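Tikgate Lounge: Frequently Asked Questions
Last updated 2021-05-30

Who is the lounge for?
Anyone with a desk, a studio or a booked meeting at Tikgate. Guests are welcome if the person they are visiting signs them in. You don't need to reserve a seat.

Can I leave things on the round table?
During the day, yes. Please clear your own things by closing. Tape, chargers and small tools left overnight go in the drawer under the front desk and are kept for 100 days. Ask Reet Navickas if you are missing something.

What about the glass jars?
Jars with something in them are not thrown out, even if they have no label. Put the cap back on before you leave one, and keep it upright. Colin Bainbridge goes through them at the end of the month and asks by email before anything is emptied. The one with amber contents and a gold-colored cap is still waiting for an answer.
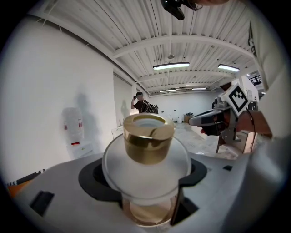

Who waters the plants?
Reet does, on weekdays. Please don't add water yourself — the white round pot has no drain hole and the heart-leaved plant in it has been overwatered twice. The long brown planter is also hers to look after. You can move either one to make room on the table, but put them back before you go.

Can I move the sofa?
No. The orange sofa stays where it is so people can get to the water dispenser behind it. The cushions and the striped throw can be used anywhere in the lounge. If the throw needs washing, leave it at the front desk and we will send it out with the Pluvstead laundry bag.
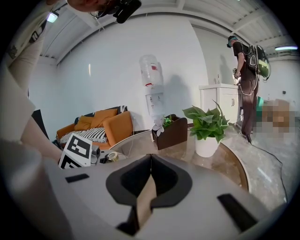 Cushion covers go in the same bag. They come back in 3 days, sometimes longer in May when the laundry is busy.

How do I report an empty water jug?
Tell the front desk. Full jugs are heavy, so please don't change one alone.

Can I use the faucet by the white cabinet?
Yes, for rinsing cups and washing hands. Paint and glue go down the studio sink only. Wipe the counter when you are done.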